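Filed under: Conversations / Workspaces

I met Afroza Samarakoon over a very large pot of tea, because she told me she can't talk about storage without one. She has spent 7 years setting up and rearranging benches for small labs (Kodikara was her first, then Fallum, then a long stretch at Morkerum), and I had a whole page of questions about trays. Yes, trays! I got through maybe half of them.

"People think it starts with shelves," she said, pouring. "They call me and they've already bought the shelves. I always ask them to show me the bench first, the part where their hands go."

She grew up over her aunt's sewing shop, where every button and bobbin had a tin, and she still thinks in tins. At Kodikara she inherited a back room with 2,000 little parts in it, most of them in coffee cans, and spent her first June there on the floor with a marker and a roll of tape. "I loved it," she said. "I went home filthy every night and I loved it."

I asked what she'd change first on a typical bench, and she didn't even let me finish.

"The lids. Take the lids off anything you open more than twice a day and put them in a drawer. Then look at what's sliding around." She's a big believer in mats — she likes them a bit grippy, and she likes a color you can't mistake for the table. She also has strong feelings about clear trays, which she orders by the case from Misurton. The last order was 226 of them, and she seemed a little embarrassed to tell me so.

"With a solid tray you have to lean over and look in. With a clear one you know from your chair." 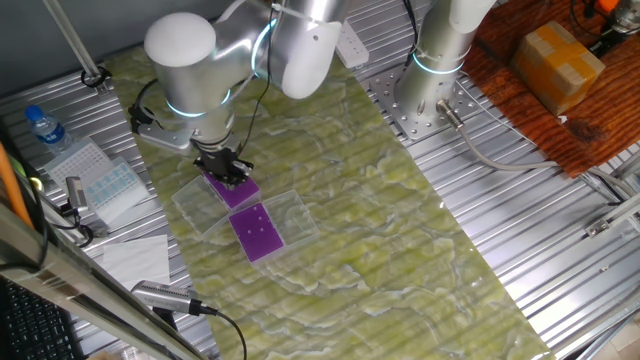 Color is the other thing she gets worked up about, and we spent a good part of the second pot on it. Her rule is one color for one kind of part, all through the room, even if it means waiting on an order. The two purple plates in their clear trays on the green mat are pretty much her whole argument — you find them before you find anything else on the bench. "And look at the second one," she said, tapping the tray where the plate takes up the left half and the rest is bare plastic. "I like a tray with space left in it. You can get your fingers in there."

She was less pleased about the water bottle. Drinks get their own shelf, in her book, well away from sample racks, and she has said so at every place she's ever worked. "I'm boring about it. I'll be boring about it until I retire."

Before I left I asked about her own desk at home. She laughed and put the lid back on the teapot. "Piles," she said. "Mail, mostly. You're not coming over."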